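## 3. Method

Reading speed was measured on four wall finishes: plain white, fine stripe, coarse stripe, and a multicolored contour pattern. Each participant read a printed passage of 292 words at a fixed desk position, with the test finish filling the side and rear field of view. Passages were rotated so that no finish was always paired with the same text. The study was carried out in the Skidgate building in November, under overhead lighting only.

The contour pattern uses nested, curving bands in coral, pink, lavender, blue, cream, and yellow. It has no straight edges and no regular repeat at desk distance.

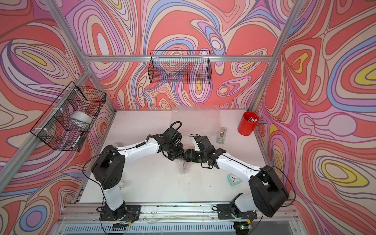 Salehi objected at the draft stage that a busy pattern and a saturated color are two separate variables, and that the design could not tell them apart. The objection is accepted. A gray version of the same pattern should be added in any follow-up.

## 4. Results

Of 117 sessions, 93 were complete and were kept for analysis. The fine stripe gave the slowest reading and the most complaints of eye strain. The contour pattern was rated most distracting before reading began – yet reading times were close to those for plain white.

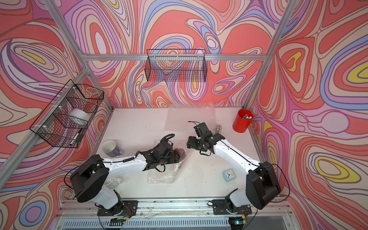 The gap between rating and performance was largest in the first session and narrowed in later ones. Habituation is a likely cause, but session order was only partly balanced, so the effect cannot be confirmed from these data.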